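Zondmont Student Manipulation Challenge Opens Cloth Handling Track to 78 Teams

Jul 26, 2022
By the Zondmont Press Office

ZONDMONT — The Zondmont Student Manipulation Challenge has added a cloth handling track to its program and accepted 78 student teams for the first round. The track is run with Chaudhry, a maker of training hardware for technical schools, and is open to classes and clubs at the secondary and two-year college level.

Earlier editions of the challenge used rigid parts only. Teams picked blocks, pegs and brackets whose shape did not change between attempts. Cloth folds, slips and bunches when it is gripped, and a grasp point chosen from one view may no longer be valid when the fingers arrive. The new track scores teams on how they select that point and how they approach it.

Scope of the task

Each team works with a two-finger gripper and a piece of gray cloth on a white tabletop. A run consists of 5 attempts. In each attempt the gripper must approach the cloth, close on it and move it to a marked position without dragging it over the table edge. Teams may operate the arm by hand control or by program — the two modes are scored separately.

Finger coverings are left to the teams. Tape, rubber sleeves and molded pads are allowed if they can be removed without tools and add no more than 2 millimeters to the width of each finger. Sharp or adhesive contact surfaces are excluded.

Drodex, the student club that tested the draft rules, logged 414 attempts over the spring term. Its records were used to set the time limit and to revise the definition of a valid grasp. Under the revised wording, a grasp counts when the cloth is held between both fingers at the moment of lift. Contact with one finger does not count.

The club's test setup uses blue tape on both gripper fingers.
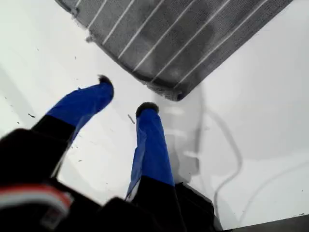
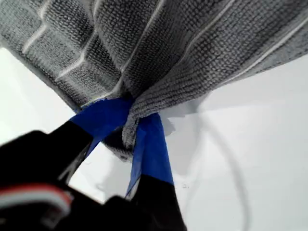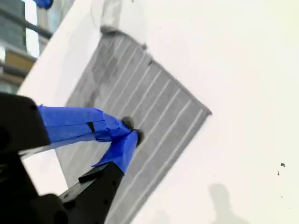 Schedule and materials

First-round runs will be submitted by video during August. Teams must submit every attempt in a run in the order it was made, including failed ones. Edited recordings will be returned once for correction and then withdrawn from scoring.

The rule book, the table layout drawing and the score sheet are available to registered teams through Zurketora, the online platform used for the challenge. Instructors can also request the Drodex test log as a plain data file for classroom use. Questions about finger coverings should be sent through the platform before the first recorded run — rulings will be posted for all teams.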